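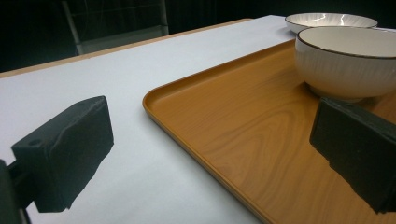 What makes a household put a tray away in the same place every time? In our interviews the usual reason was that the tray fit one spot in the kitchen and no other.

Figure 1. Serving tray with rounded corners, a low raised lip and a wood-grain pattern, on a white tabletop.

3.2 Trays in the home

Large trays came up often in the Hebden interviews, although the question sheet asked only about plates and cups. Of the 51 households that kept at least one tray, most stored it on its side between a cabinet and the wall. The rest laid it flat on top of something else, and in those homes it was used less.

A shallow rectangular tray of the kind in Figure 1 has a low edge all the way around. People told us they liked a low edge for wiping and disliked it for carrying full glasses. Several kept 2 trays for this reason, a shallow one that stayed on the table and a deeper one for the stairs.

Pattern mattered more than we had planned for. In the Trunda survey (nearly 300 replies, collected by mail in December), wood grain was the most common answer to the question on surface finish. Plain white came second. Respondents with white tables said that a white tray was hard to see at the edges. We return to color in Section 4.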